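Choosing and looking after play food: speaker notes
Ukden early years afternoon, main room, talk starts 2.15

Before starting: handouts on the side table, Lorkodel catalogue open at the play kitchen pages. Water. Check that the back row can hear.

Opening

Thank you for coming. I ran the toy side of Siqueira for 11 years, first on the shop floor and then buying for the nurseries. I am going to talk about play food and the things that go with it: boards, boxes, tills, drawers. I will keep to what I have seen work in rooms with children in them. Questions at the end, please, apart from anything you can't hear or can't follow.

Slide 2. How much to buy

Most settings have too much. One nursery we supplied had 64 pieces of play food in a single tub. The children tipped the tub out, walked over it and went off to the sand. We put most of it in a cupboard and left 5 pieces out on a board. The next morning there was a café going, with orders being taken.

Say: start small and swap things over every few weeks. Keep the rest in a lidded box with a list stuck inside the lid.

Slide 3. What kind of food

Fruit and veg that come in halves are popular and always will be. Please look past them as well. Blocks and slabs that could be several things are worth having. A plain white block is tofu on one day and rice cake or cheese the next. A child from a family that eats rice every day will tell you straight away what it is. Pieces that stack are useful for the same reason, as they turn into sandwiches and cakes without any help from us.

Pause here and ask who has sushi pieces in their setting. Usually a few hands. Mention that the small flat ones go missing first and turn up under the radiator.

Slide 4. The board

A chopping board gives the game a place. Without one the food spreads across the whole table and gets mixed up with the puzzles. With one, the children lay things out in a row and talk about what comes next.

I prefer a real kitchen board to a toy one. Choose one with rounded corners and a handle slot, so that a small child can carry it with both hands or hang it up on a hook. A pale board on a dark table is easy to see, and that helps any child with poor sight.

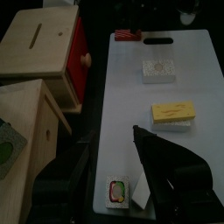

Put the shop things next to the food. If the till and the money box live on the far side of the room, nobody pays and the café stops after one order. A wooden box with a slot in the top is enough. A small drawer with a round knob is better still. Children who are not yet interested in pretend cooking will often come over just to open and shut a drawer, and then they stay.

Coins: use large ones. Check the width of the slot before you order. Wavov sent us a bag of 500 card coins in November and they were too wide for every box we had. We ended up using them for a sorting game.

Slide 5. Cleaning and checking

Wooden pieces: damp cloth, a little washing-up liquid, dry them standing on edge. Do not soak them. Printed faces wear off quickly if they are scrubbed.

Boards: plastic ones can go in the sink. Wooden ones, same as the food.

Drawers and knobs: pull each knob once a week. If it turns in your fingers, take it out of use and glue it that evening.

Anything chipped goes in the bin. I know they are not cheap.

Under threes: check every piece against the small parts gauge, including the ones that came as part of a set. Sets get mixed at tidying time.

Slide 6. Tidying away

Leave the board out and put the food back on it. Children can manage that at the end of a session, and the next group finds the café ready. A tub is quicker for us, but then we are back to the tub.

(If short of time, skip the next bit.)

Labels with drawings work for the shelves. Draw round the board on the shelf paper so that its place is obvious.

Slide 7. Questions

Likely ones: where to get single replacement pieces (Lorkodel does them, page is marked), whether to mix real packets with play food (yes, if empty and taped shut), what to do about mouthing (wash between groups, keep a second set).

Finish by 3.00, as the room is needed for the singing session. Handouts by the door.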